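Buy the fingers before the arm

Every August the members of our packing cooperative in Hurkimthorpe sit down to plan the money for next year, and every August somebody wants a robot. I am not against this. I only think we begin at the wrong end of the list.

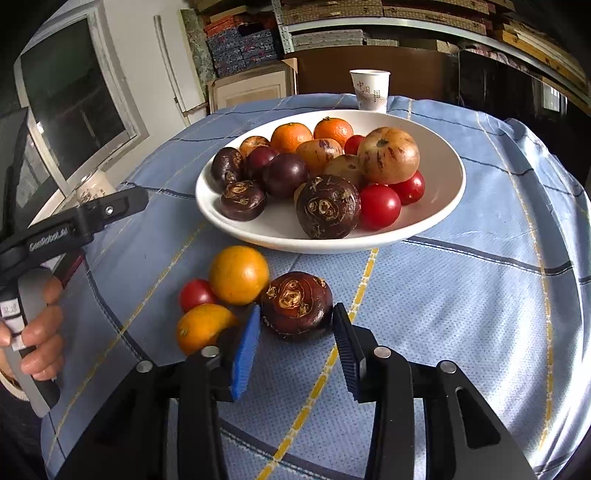 Opinion

The offer from Menda put nearly all the cost in the arm, and the gripping parts came as one line near the bottom, 1174 pounds. But fruit is touched by the pads, and a plum does not ask to be held as an orange does. A water chestnut is small, dark and hard, and a cherry tomato forgives very little. If we sort mixed bowls, we must pay for this difference.
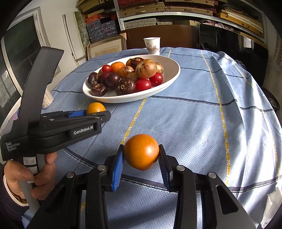

My proposal is modest. Let us keep 3000 pounds for pads, spare fingers and trials with our own produce, before we sign anything with Menda or with Rowlands. Duvuvia would lend us a bench for 10 days, and I believe we would learn more there than from any brochure.

Some members say that this delays the purchase. It does, by one season perhaps. We have lived with our old conveyor for much longer than that, and I would prefer to wait again than to own an expensive arm which can only lift oranges.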